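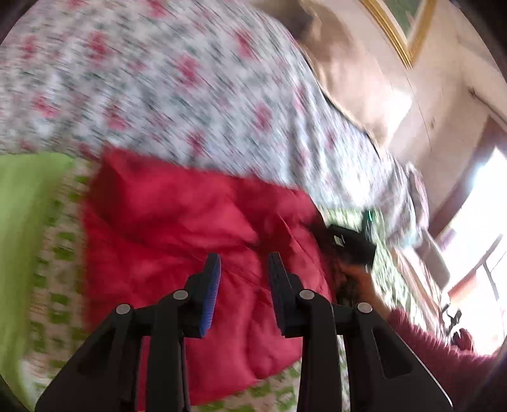 Folding a puffer jacket

Folding a puffer jacket is the household job of getting a quilted, padded coat down to a size that fits a drawer, shelf or bag. I've written most of this entry myself, with corrections from Ishbel Moncrieff, and we still disagree about sleeves.

Where to do it

A bed is best. You want room for both arms of the jacket, and a sheet is kinder to a slippery shell than a table (mine slides straight off the table!). Lay it face up, pull the collar straight and flatten the front before you touch anything else. 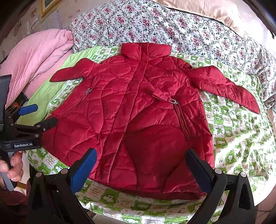
Zips come next, pockets included, and then the sleeves. I cross them over the chest one at a time. Ishbel turns hers behind the back, known round here as the Andirmont fold, and I'll admit it leaves a smoother front.

After that it's hem to collar, in 2 or 3 turns, leaning on it gently as you go so the air can get out – rush this and the whole thing springs open again. Give it roughly 30 seconds between turns if the padding is thick.

Storage

Loose is better than tight for the summer. Fraser Gillies kept his rolled in a Rindura sack until February and it came out rather flat, though a good shake and an afternoon on a hanger brought most of it back.

See also: Rolling jumpers; Fitted sheets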